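Toast cell: faults and stops – FAQ
Prenbridge test site, Rustik two-handed unit, Didix controller

Why does the left hand stop just short of the toaster lever?
The controller has logged a contact force above the limit and is holding position. The usual cause is a finger offset that was lost at restart. Re-run the fingertip calibration and clear fault 23.

The fault clears but comes back on the next cycle. What now?
Check the index finger for play at the joint. After 2 repeats, stop the cell and change the finger. Do not raise the force limit.

Can I take the bread out by hand during a hold?
No. A hold keeps the motors powered, and the arm may resume without warning. Press the emergency stop, unplug the toaster and wait six minutes before reaching in.

Is the cable at the back of the right hand a known weak point?
Yes – it can snag when the wrist turns fully over the tray. Units serviced by Atinga since October have a shorter loop. Older ones should be inspected every 3000 cycles.

Both hands at the toaster and tray:

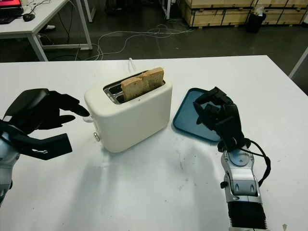
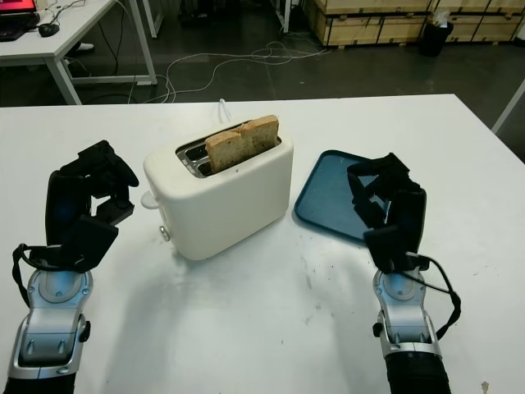
Comment from Prenbridge night shift: fault 23 also came up for us with a good calibration. The lever end stop in the program was set too low, so check that before ordering a finger.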